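Jarcombe names Zulu as tournament operations lead as Kennedy steps down

Aug 25, 2021

The Jarcombe Handball Federation has appointed Riaan Zulu as head of tournament operations for the Vuvberg Cup, with immediate effect. He succeeds Brittany Kennedy, who gave notice last month and will remain available to the federation until the draw is completed in December.

Mr Zulu has been deputy head of venues for seven years. He takes over responsibility for the match schedule, referee accommodation, team transport and the accreditation system. Commercial contracts and broadcasting stay with the general secretary, Gordon Leclerc.

"The handover was agreed by the board without a vote being needed," said Mr Leclerc. "Riaan has the venue files already. The transport contract is the main item he will have to pick up."

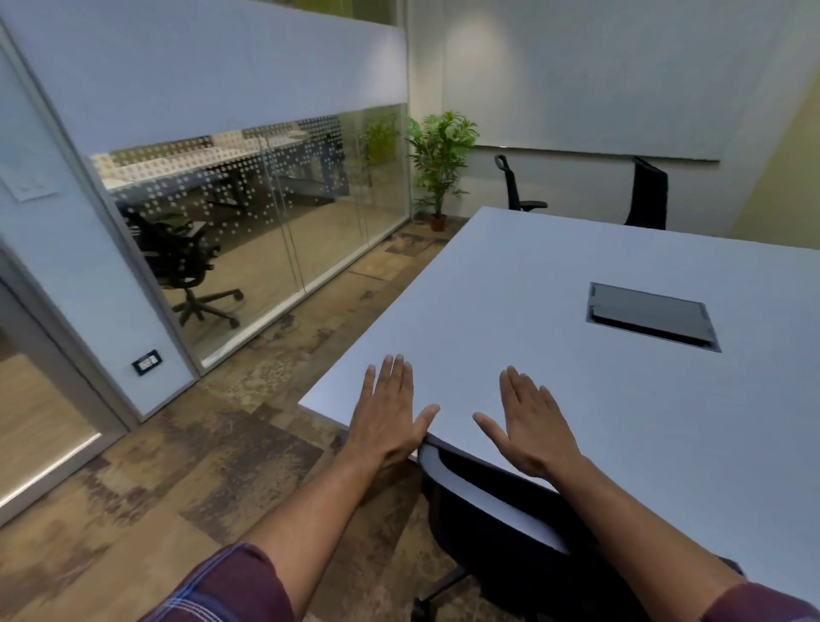
A meeting table with a pale top and dark edge banding.

The Vuvberg Cup will be played by 38 club sides at venues in Jarcombe and Melnyk. The Melnyk hall replaces the Viltusik arena, which was withdrawn from the list after its floor failed the federation's bounce and friction tests. Tickets already sold for Viltusik remain valid for the same fixtures at Melnyk – holders do not need to exchange them.

Capacity at Melnyk is lower by 630 seats. The federation will therefore release no further general tickets for the group stage. An allocation of 100 seats per match is reserved for visiting clubs and must be claimed in writing before the draw. Unclaimed seats will return to the host club.

Jade Bouchard, who chairs the competitions panel, confirmed that the playing format is unchanged. "Group winners go through, and ties are settled on goal difference and then on the head-to-head result," she said. "Clubs have had these rules since the spring."

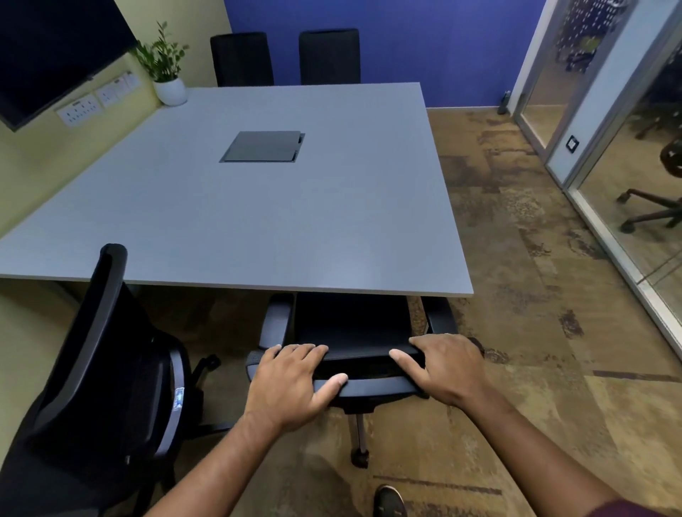 Jarcombe Handball Federation | Tournament Operations Department

Registration of players closes on the date given in the competition handbook. Late entries will be accepted only for goalkeepers, and only with a medical certificate for the player being replaced. Clubs that have changed their kit colours should send the new details with their squad list.

Questions on accreditation and transport should be sent to Lorne Nguyen at the operations desk. Media requests are handled by the general secretary's office.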